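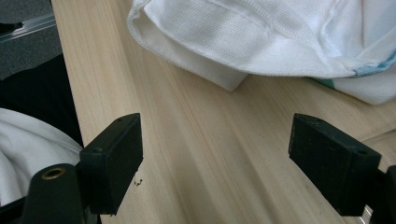
## Folding week at the robotics club

Jul 9, 2022

We spent the whole session on cloth. Our club entry is called Clultico, and the task we picked is folding a shirt on a plain table with a two-finger gripper. Before the arm does anything, one of us does it by hand with the gripper tool, over and over, and we save the recordings.

The goal is 300 good folds by the end of summer. We had 200 at the end of June. I lost some time sorting out which ones to keep - a few had the shirt going off the table halfway through, and those are no use to us.

White cloth on pale wood is hard. The edge of a hem is easy to miss, and the bright folds wash out. Seams help. I now go for a seam or a colored band first and work from there.

The finger pads pick up dust, so wipe them before you start. Wipe the table too. Please also check the screws on both pads, left one first.

Two things still to do:

- Rename the old files. Clip 2085 is in the wrong folder and I can't find the notes for it.
- Decide if we are entering the Uvham meet with folding only, or folding and stacking. I would go with folding only.

The Stiline room is ours again next session. Bring a shirt you don't mind losing for a month, any size, no buttons if possible.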